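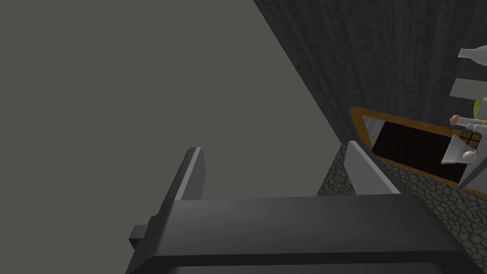
The tray and the gripper, Tanine's practice house.

I'd told my sister I worked with robots now, and she wanted to know when one was coming round to do her drawers. Soon, I said! I'd been at Pevatmont for 23 days and I'd have said anything.

My job was writing up what Tanine could manage in the pretend house, which lived inside a computer and had cobbles indoors (Shoaib built it, and Shoaib likes cobbles). Kausar Khokhar ran the tests. She gave me a list of 70 chores and a mug with somebody else's name on it, and off we went.
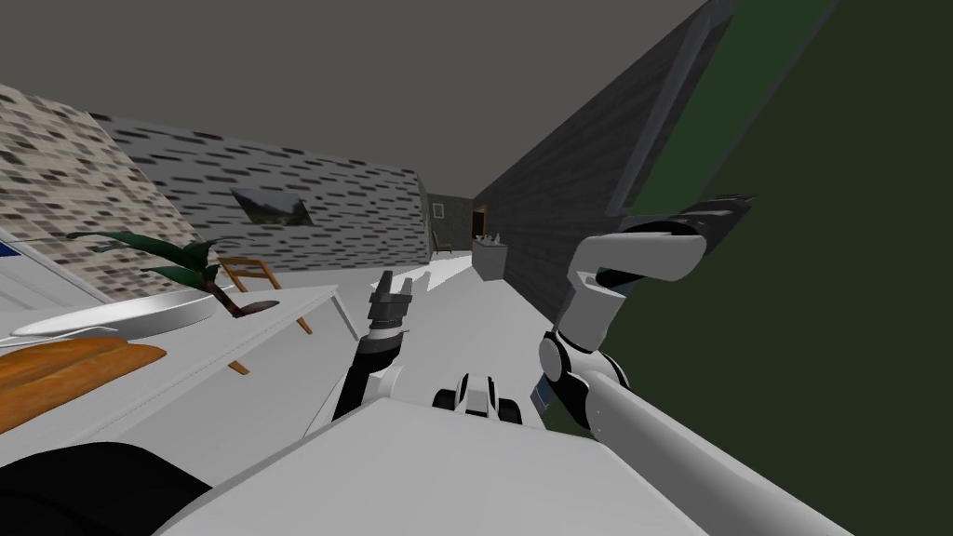 Can a robot tidy a kitchen by itself yet?
Parts of it, on a good day, if somebody has told it where everything lives.

I typed that one up for the visitors' page and Kausar crossed out "on a good day", then put it back after lunch. She'd just watched Tanine spend nearly 300 seconds thinking about a plate. I make the same face over washing-up, so I was rather on its side.

"Would you pay for that?" she asked.

"I'd pay for the company," I said, and she went off to ring Naheed about the budget. 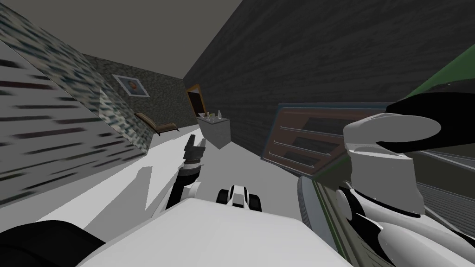

Which is harder for a machine, a shop shelf or a chest of drawers at home?
Home, usually, as a shop keeps its shelves the same way and people leave socks in the way of everything.

Naheed Jafri came down on the Friday with a man from Orakzai, who sold shelving and wanted his stockroom filled overnight. He was terribly polite. He asked whether Tanine could do tins, and I said we hadn't got to tins, and he wrote down "no tins" and underlined it. I could have kicked myself! Kausar took him through the drawer test instead, all 2 goes at it, and talked the whole time about August, when everything was going to be faster.
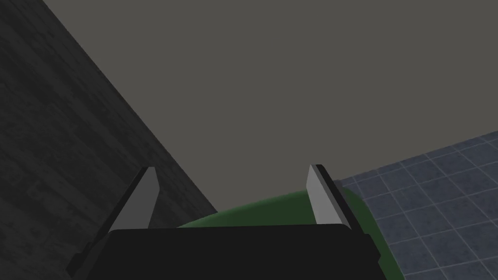 He didn't sign. He did ask for my number, in case we ever got to tins, and Kausar laughed so much she had to sit on the stairs. I rang my sister on the way home and told her to do her own drawers for now. She said she'd already done them, and was I coming for tea or what?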